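Company > About us > Who we are

Last updated August 9, 2026

Reading time: 5 minutes

About Cikonlow

Cikonlow is a software company. We do not build robots and we do not sell them. We write the programs which let a robot with two arms understand a room, decide what to do in it, and move without hitting the furniture or itself. Our customers are robot makers, research laboratories and a few companies who bought good hardware and then found that the software delivered with it could do only the demonstration.

Our office is in Gernberg, on the second floor of a former printing house. The ground floor belongs to a bicycle shop, so please take the side entrance when you visit us.

How we started

The company began with a planning library. Two of the founders were writing the same collision checker for the third time, each time for a different employer, and they decided to write it once more and then keep it. The first version could plan for one arm only. It was slow, and it had an error with joint limits that took us most of a winter to find. We still keep the test for that error, and it runs every night.

Our first paying customer was Lindemann, who needed to coordinate two arms over a shared work surface. With one arm, you can plan a path and follow it. With two arms, each one is a moving obstacle for the other, and the simple solution (let one wait until the other is finished) makes the whole machine look asleep. From this project came the two-arm scheduler which is today the central part of our product.

What we make

Our main product is named Flodum. It is a set of programs which work together, but a customer can also take one part and leave the others.

Flodum Perception reads the color and depth images and keeps a list of objects with their positions and their shapes. It also keeps a number for how sure it is about each of them. We are proud of this number. Many systems report an object as present or not present, and then the planner must believe it. Ours may say that the mug is there, but the direction of its handle is not known, and the planner can choose a grasp which does not need the handle.

Flodum Planner finds the movements. It takes the goal, the objects and the model of the robot, and gives back a path for both arms with the timing included. When it cannot find a path it gives a reason in readable form, for example "left wrist, joint limit" or "goal inside chair". Our users have told us they like these messages more than the planner.

Flodum Control follows the path on the machine. It runs in its own process, it has no connection to the internet, and it stops the arms in a controlled way if the planner becomes silent. We change this part rarely and slowly.

Flodum Bench is the tooling: a recorder, a replay viewer and the simulator connection. It was made for our own use and we did not intend to sell it. After several customers asked for it during training days, we cleaned the menus and wrote a manual.

How we work

Every change to the software is tried in simulation before it goes near a motor. We maintain 176 test rooms. They are living rooms, bedrooms, kitchens and workshops, and we furnish them with the ordinary things that make planning difficult: chairs pushed under tables, plants with many leaves, thin objects lying flat. The complete nightly run has 3,415 tasks and it must be finished before the first colleague opens the office.

We do not publish one success rate for everything, as this number depends mostly on which tasks are chosen. Customers with a contract receive the full table, including the rooms where we do badly. Thin flat objects are still our weakest group. A book on a table is acceptable, a pencil is hard.
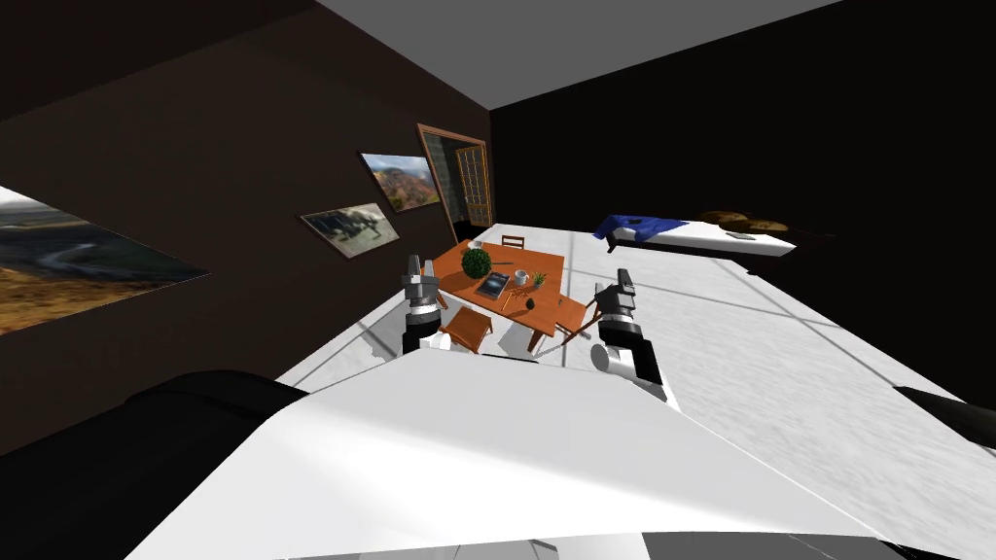
A two-arm task in simulation, with a dining table between the chairs and a bed at the back.

After simulation comes the laboratory. We have a hall with a padded floor where the same tasks are repeated on real arms, more slowly at first. The difference between the two results is written down in the same report. When it is large, we correct the simulator before we correct the planner. This order was discussed for a long time among us and not everybody agrees with it today.

Working with us

A usual project starts with a week in which we only read. We ask for your robot model, your logs, and, if possible, a recording of something that went wrong. Very often the first problem we find is in the robot model: a link length from an older drawing, or a gripper which was exchanged and never updated in the file. We repair this without extra cost.

Training is held in Gernberg or at your place. The next open course on the planner is planned for June, in English, and participants should be able to read Python. No experience with robots is necessary, but it helps to be patient.

Support questions are answered by the people who write the code. We are a small team and we have no separate support department, so an answer may need a day. It will be an answer from somebody who can change the line in question.

Open positions

We are looking for one engineer for perception and one for tooling. It is not important to us which university you attended. Please send a short letter and some code that you wrote and still like, together with a few sentences on what you would change in it now.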